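Jitholm Nadonard Luopan Compass, 9-Ring

Item type: Feng Shui compass (luopan)
School: San He layout, with Eight Mansions reference ring
Language of rings: Chinese characters with English abbreviations
Dial diameter: 23 cm
Needle housing: sealed, liquid-free
Base: square, with rounded corners
Supplied with: cloth sleeve, printed ring key, spare sighting thread

Overview

The Nadonard is a mid-size luopan intended for residential readings. It is used to determine the facing and sitting directions of a building, and from those the sector in which each room falls. The dial turns freely inside the square base. Two red threads cross at the center of the dial and mark the reading on all rings at once.

The nine rings are printed in black and red on a matte brass-colored plate. The innermost ring carries the eight trigrams. The ring of 24 mountains is set wider than the others and can be read at arm's length. The outermost ring is a plain degree scale numbered clockwise from north.

The needle points to magnetic north. No correction for declination is built into the dial. Most classical methods work from the magnetic reading as taken, and the ring key assumes this. Users who prefer true north should apply the local correction to the degree scale before looking up the mountain.

Taking a reading

Stand outside the main door, facing away from the building, with the base held level at waist height. Line up the flat edge of the base parallel to the door. Turn the dial until the needle lies over the red line in the housing, with the forked mark under the north end. Read the facing direction where the thread crosses the 24 mountains ring on the side away from you.

Take at least three readings from different spots along the front of the building. Readings that differ by more than 2 degrees point to magnetic interference, and should be repeated farther from the wall.
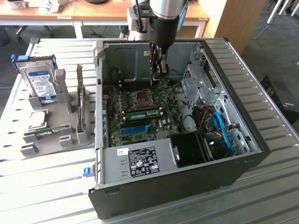 Can the compass be used indoors?
Indoor use is suitable for dividing a floor plan into sectors, but the facing direction should be taken outdoors. Steel beams, radiators, speakers and large appliances all pull the needle. Keep the base clear of these and compare each indoor reading with the outdoor one.

Versions

The Nadonard is sold in two versions. The standard version has the nine rings listed above. The Romaniuk version has 13 rings and adds the 60 dragons, the 28 lunar mansions and two further rings for water formulas. Both use the same base and housing. Dials are not interchangeable between versions, as the center bore differs.

The smaller print on the Romaniuk dial is harder to read in low light. Beginners working with the Eight Mansions method need only the trigram and mountain rings and should choose the standard version.

Care

Store flat in the sleeve, away from magnets, phones and other compasses. Wipe the dial with a dry cloth. Do not use alcohol or metal polish, which will lift the red print. If a thread goes slack, loosen the brass pin at the edge of the base, draw the thread tight and press the pin back in.

A needle that has reversed after contact with a magnet cannot be corrected at home. Return the compass to the Astimthorpe workshop for service. Allow around two weeks, longer in July.

Related items

Jitholm bagua overlay, clear film, for floor plans
Jitholm Eight Mansions wall chart
Replacement thread, red, pack of four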